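Got back from the Findorside open day with sore feet, a tote bag I didn't need and a lot to say about boxes. If you read this blog for the gardening, skip this one. If you're one of the people who wrote to me after the shelf paper post, welcome, you're going to love it.

Findorside, for anybody outside the county, is the big returns building out past the old feed store. When you send something back to one of the smaller online shops around here, there's a decent chance it ends up at Findorside, where it gets opened, looked at, sorted and sent on to wherever it's going next. They let the public in once a year, in January, when the post-holiday returns are piled up to the rafters. Smart timing if you want to impress people. I'd signed up back in the fall and then forgotten all about it until Dorottya Erdős called at breakfast to ask what shoes I was wearing. (Closed toes. They check at the door, and they mean it.)

There were 16 of us in the morning group. Our guide was Amarachi Okoro, who has been there long enough to remember when the whole operation fit in the front half of the building. She walks fast and talks over her shoulder, so my advice is to stay up front. The people at the back missed half of it and kept asking Walid Aoun to repeat things, and Walid was mostly making it up.

We started at receiving. It smells like cardboard and cold air, and the dock doors go up and down all the time, so keep your coat on. On a slow day they get 702 parcels through there. In January it can be 4,000! I wrote both numbers on my hand. Every parcel gets slit along the tape, tipped out onto a table and matched against its slip, and the cardboard goes straight down a chute to the baler. I could have watched the baler all morning. It hums for a while and then gives this enormous groan, and out comes a block of squashed boxes tied up like a Christmas present.

Next came the cleaning tables, where I got stuck and had to be fetched. Edit Sipos has worked there for years and she let two of us try getting a sticker off a glass jar without leaving any gum behind. Her method is a hair dryer on low, a plastic scraper and patience. Mine at home is fingernails and bad language. She uses a citrus cleaner called Jostesex for the really stubborn ones, and I will admit the name got a laugh out of every single person in the group, Edit included. She says she stopped hearing it years ago.

The repacking line was the part Dorottya had come for. She ships her own pottery and is very particular about padding. They fold a sheet of brown paper three times, twist it and tuck it under whatever's going in the box, and it springs back when you press it. We each got to pack a mug. Mine rattled. Dorottya's did not, and she has mentioned this twice since.

Coffee was in the staff lunchroom, with very good almond cookies and a long table of unclaimed odds and ends for sale. I bought a set of Harniline drawer dividers for 3 dollars, still in the plastic, and they fit my kitchen drawer as if somebody had measured it. Walid bought a lamp with no shade. I don't know what his plan is there.

After coffee we went through to the mixed goods side, which was warmer and a good deal quieter, and where I had the most questions.

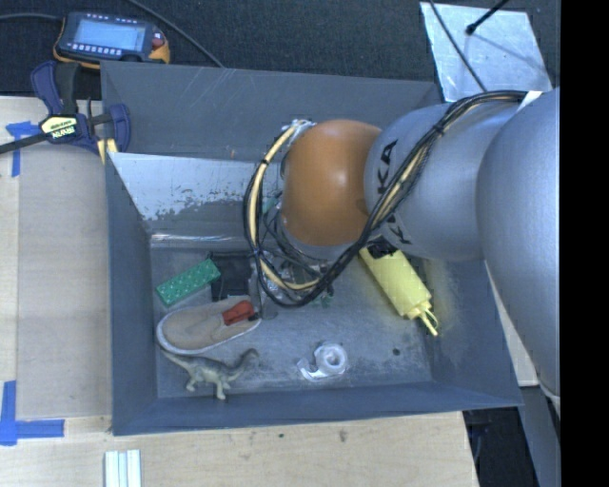 Mixed goods is their word for everything that doesn't belong with anything else, and it's the part of sorting I'd pictured least. I had imagined tidy shelves, shoes with shoes and bottles with bottles. It's a lot more like my hall closet! You get a shoe and a yellow bottle sharing one big dark gray bin, and somebody has to know where each of them goes next. I liked the bin itself, too. The sides slope in toward the floor, so it's narrower at the bottom than at the top, and the gray far wall is covered in fine pale scratches. I have a storage tub in the garage that I've been meaning to replace for less than that, and I've decided it can stay.

Édgar Arango took questions at the end, standing on a step stool so we could hear him. The one I'd been saving was what we should do differently when we send things back. Put the slip in the box, he said, on top, where it'll be seen first. Don't tape over old tape. And please, please rinse anything that has held food — he wouldn't tell us what had prompted that one, but Edit was nodding very hard over by the door.

Practical stuff if you're thinking of going next year. Parking is free but fills up by nine-thirty. The tour is two hours with a lot of standing, and there are chairs only in the lunchroom. Bring cash for the odds and ends table. Sign-up opens in the fall and the morning group goes first, so don't wait on it the way Walid nearly did.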